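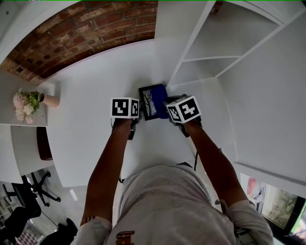 **skatville_tom**

Pose tracking q. We're on the Mivine tracker, cube on top of each gripper, wiping-a-picture-frame task. Left hand's fine. Right hand jumps when the cube tips over, z axis flips for a few frames then comes back. 200 demos in and the replay looks drunk. Anyone else?

---

**durnham_lab**

Classic flip. Single tag pose has two solutions, solver picks the wrong one. Feed it the last good pose as the starting guess. Done.

---

**pegleg9**

> Done.

not done. If the last good pose was already flipped you're stuck in it. Solve all visible faces of the cube together, one rigid body, and throw out anything with big reprojection error. Also check your cube file – mine had two faces swapped all through August.

---

**skatville_tom**

Cube file is ok, checked twice. Joint solve is on but drops to one face when the others are too steep. Threshold was 9 px which is silly, I know. 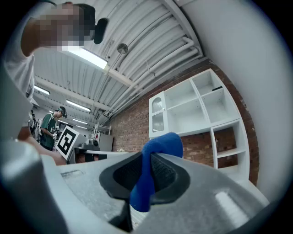 Other thing is the wrist view. Policy has to find the cloth from there and the lens is so wide that the edges bend like mad. Was going to undistort everything before training. 3000 clips so it's a long job, want to be sure frist.

---

**durnham_lab**

Don't. Undistort for the tag solve only, train on raw. You lose the edges otherwise.

---

**pegleg9**

Agree on that one. Still disagree on the starting guess.

---

**montoya_fork**

Use the IMU to choose between the two solutions? Gravity tells you which one is daft. There's a branch for it in the Montoya repo, needs tidying, works on mine.

---

**skatville_tom**

Trying the branch now. Threshold down to 2, far fewer flips but more gaps. Will interpolate short ones and bin the rest – does anyone have a sane max gap lenght?

---

**pegleg9**

9 frames. More than that and I drop the demo.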